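Poden opens orders for two-arm Luvent bench kit

14/12/2019 - Poden today opened orders for Luvent, a bench-top kit with two robot arms that hang over the work surface and share one task.
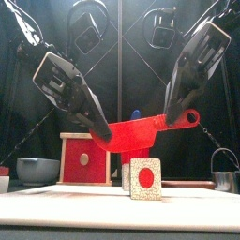
Each arm has its own parallel gripper, so both can work on the same item. The kit is meant for laboratories and small workshops that handle mixed household goods and toys.

Forov tested Luvent at its Hofstetter site in November and has ordered three units. Setting up takes five hours, and training for four members of staff is included in the price.

Luvent costs £2,342 a month on hire. Delivery is to UK addresses only for now - orders can be placed through the Poden sales office.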